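House rules: recording with hand-held grippers in places where people live
Speaker notes, Were session, February

(Clicker is unreliable. If it sticks, press the space bar and keep talking.)

TITLE SLIDE

Morning. Thanks for having me in Were, and thanks to whoever found the second extension lead.

I've been given 90 minutes, including the break. The rules themselves take 15 if I read them out, and I've been asked not to read them out. So this will be the rules with the arguments left in.

Quick check of the room: who has collected with a hand-held gripper in a home? Who has only done it in a lab? Who writes policies for people who do it and hasn't picked one up? Thank you for your courage. There's a Roltier on the side bench, go and have a squeeze of it in the break. Ten squeezes and you'll understand the section on wrists.

WHAT THE DOCUMENT IS

The Rotenard notes started life as a list of complaints. Vanis had people going into flats and share houses with a Roltier each, recording ordinary chores for training: pick this up, put that in there, wipe the thing. Everyone had their own way of doing it and everyone's way was obviously correct. The complaints were collected, sorted and reworded until they sounded like requirements. I understand many international standards have the same origin, but I'm not going to say so on a slide.

It's a code of practice. There's no certificate. Please don't put a logo on anything.

Scope: a person, a hand-held tool with a camera on it, a real room. It doesn't cover the robot that eventually learns from the recordings. That one has its own documents, and they're much thicker.

(Pause. Someone will ask about powered jaws. Say: after the break.)

RULE ONE: THE ROOM STAYS AS IT IS

This is the rule people agree with most warmly and break first.

You walk into a lounge room. There's a chip packet on the table. You're a decent person, raised properly, so you put it in the bin. You've now spoiled the lounge room. The whole point of going to somebody's home was that the lab had one mug on one table under one lamp, and policies trained there fell to bits the moment they met a second mug.

The wording we use is "no improvement". You may move something if it's a hazard to you, to the people who live there or to the tool. You log that you moved it. You may not move it because you'd be embarrassed if your mother saw it.

The opposite offence is dressing. We had a site where every room contained an artistically toppled cup. Real mess has reasons behind it that a collector with a deadline won't reproduce. If the house is spotless, record a spotless house. They do exist, I've seen photos.

(If the room is laughing, move on. If the room isn't laughing, also move on.)

RULE TWO: CONSENT COVERS THE BENCH TOPS

Everybody's consent form says "video may be recorded in your home". Lovely. It was written with faces in mind. The camera on a gripper looks down and out, and it sees surfaces: prescriptions, parcel labels, school notices on the fridge, whatever's drying on the rack.

So the walk-through comes before any recording, with the resident, at gripper height. We ask collectors to hold the tool, jaws open, and move it slowly around the room with the live view where the resident can see it. People change their minds about quite a lot at this point. Good. Let them. Anything they want out of view goes out of view, and that's the one tidy-up that rule one gives way to.

Things that need asking about by name, in our wording:
Medicines and anything with a pharmacy label.
Addressed mail and parcels.
Photos of people, including on fridges and phones.
Laundry. Yes, laundry. Ask.
Windows and mirrors, for whoever is on the other side or in them.

Resident can stop at any time. So can a housemate who didn't sign anything and has just come home from night shift. The housemate wins. We've had pushback on this from schedulers, and I'd invite the schedulers to go and explain it to the housemate.

RULE THREE: THE FLOOR

Walk your path before you walk it with a tool in each hand. When you're watching the jaws you aren't watching your feet, and homes are full of cords. Power boards, chargers, the kettle lead, something black that goes behind the fridge and has gone there for years.

Cords across the path: reroute if the resident's happy, tape if they aren't, pick another path if it's neither. Nothing gets unplugged without asking. I'd like that one underlined. A collector once freed up a socket for a battery charger and defrosted a chest freezer. The apology took longer than the recording.

Heat and water: appliances that cook are treated as hot until the resident says otherwise, and liquids over an open container's worth don't get carried past anything that's plugged in. The drafting on "an open container's worth" is mine and I accept that it's terrible. Suggestions to me at lunch.

RULE FOUR: WRISTS

The Roltier isn't heavy. Neither is a bag of oranges until you hold it out in front of you all morning.

Swap hands, put it down, shake it out. The rule says a break every 15 minutes of jaw time, and jaw time means the tool is up and working, so sitting on a step arguing about labels doesn't count against you and doesn't count as rest either. We did argue about that sentence. It'll be in the next version with a comma in a different spot.

Two-handed tasks tire people faster and they get sloppy faster too, and sloppy two-handed demonstrations are how you teach a machine to hand things to itself badly.

(Hold up the pad sample here. Pass it round. Ask for it back this time.)

Pads: inspect before each session, clean between homes. Between homes, please. If the last task was raw chicken, between tasks. I'd have thought that didn't need writing down and I've been corrected by events.

RULE FIVE: KEEP THE FAILURES

Target for a task family is 1,000 demonstrations before anyone's allowed to have an opinion about it. Some teams at Vanis argue for 2,000. Whatever the number, somebody will be counting, and once somebody's counting, the fumbles start going missing.

A dropped bottle is a recording. So is a packet that slides off the pad and has to be chased along the table. Mark it, keep it, carry on. What we ask for is a single honest field: done, not done, interrupted. Early drafts had a dropdown with a great many choices, and every collector picked the top one.

Interrupted covers phones, doorbells, cats. A cat isn't a failure. It may be a housemate under rule two, legal is still looking into it.

What you mustn't do is redo the take and bin the first one so the tally looks healthy. If the grasp only works on the third go in real life, I want the person training the policy to know that, and to find out before a customer does.

RULE SIX: LEAVE IT THE WAY YOU FOUND IT

Sounds like rule one. Rule one is for when you arrive. Rule six is for when you've spent a morning taking things out of a basket and putting them back in, and no one can remember where the basket lived.

Take one still at the start, with the resident's okay, and put the room back to match. Rubbish is awkward. Is the wrapper a wrapper or is it part of somebody's system? Ask. If there's no one to ask, it goes back where it was, and you walk away from it with your hands behind your back.

Food used in tasks is replaced or paid for. Food that wasn't used in tasks, and has nevertheless disappeared, is replaced or paid for by you personally.

THE BIT PEOPLE ALWAYS ASK

"Doesn't all this slow collection down?" Yes. I've got no clever graph. A walk-through takes time, breaks take time, putting a room back takes time. You get fewer takes out of a morning, you get invited back, and the takes you have can be used by someone who wasn't there. I know which of those the invoice measures.

"Can we do a shorter version for small sites?" You can do a shorter version on one page. It's on the handout. It's the same rules with my jokes removed, and I'm told it's the more popular edition.

CLOSING SLIDE

(Leave this one up during questions.)
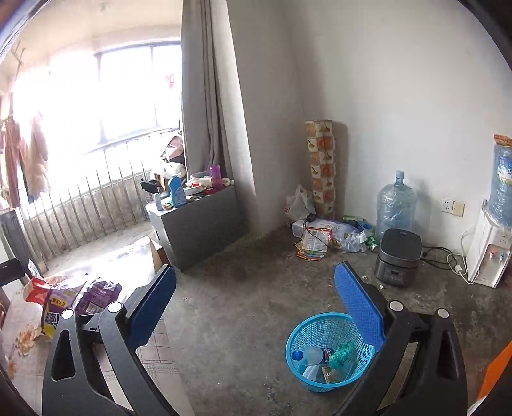
So, on the matter of powered jaws, if it hasn't come up already: same six rules, plus a stop button the resident can reach and has been shown how to use. The draft clause is at the back of the handout. Comments go to the Rotenard inbox, which I do read, usually at 6 am and in a poor mood, so keep them short.

(Collect the pad sample. Collect the Roltier. Return the extension lead.)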